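Acta de la reunión de abril
Asociación Cultural Daza, ciclo de cine musical y danza

Asisten: Eulalia Arancibia (preside), Hipólito Retamal, Florencia Toledo, Lautaro Pereyra. Toma nota Leandro Ibarra.
Se abre la sesión a las 19:10.

1. Acta anterior
Se aprueba con una corrección de Retamal: no dijo que el folleto del ciclo fuera "mejorable", dijo que era flojo.

2. Biografía de la bailarina invitada
Toledo lee el borrador que envió la agencia Bristau. Según el texto, la invitada ha dado 729 funciones y posee un patrimonio "de varios millones". Retamal pregunta de dónde sale lo segundo. Toledo contesta que de una página de famosos, que a su vez no cita a nadie. Arancibia no ve qué aporta el dinero de una artista a un programa de mano. Pereyra cree que a la gente le interesa. Se vota y se quita. La cifra de funciones queda pendiente de que Bristau mande algún respaldo; quien suscribe duda de que lo mande.

3. Sala
El teatro Mirkdale pide 2,000 por la noche, sin técnico de luces. Pereyra calcula que con 100 entradas vendidas se cubre. El año pasado se vendieron 49, y así consta a petición de Retamal.
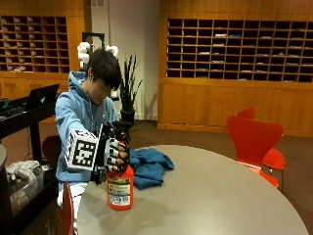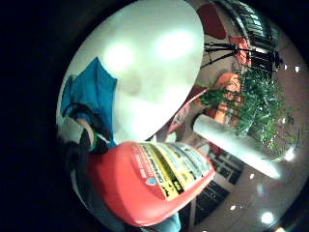
¿Quién paga la diferencia si no se llena el Mirkdale?
La paga la asociación con el fondo del ciclo, porque el contrato no prevé devolución ni reparto de pérdidas con el teatro.

Arancibia pedirá un precio por la sala pequeña antes de firmar. Pereyra mantiene que este año será distinto, aunque no explica por qué.

4. Patrocinio
Pluton ofrece imprimir los carteles a cambio de que su logotipo vaya encima del nombre de la invitada. Toledo propone aceptar. Retamal recuerda que la oferta llegó por teléfono y que nadie la tiene por escrito. Se acuerda pedirla por correo y, mientras tanto, no anunciar nada. El logotipo, en todo caso, abajo.

5. Ruegos y preguntas
Pereyra sugiere un coloquio tras la función. Arancibia pregunta quién lo moderaría. Queda sin respuesta y pasa a la próxima reunión.

Se levanta la sesión a las 20:45.
Leandro Ibarra, secretario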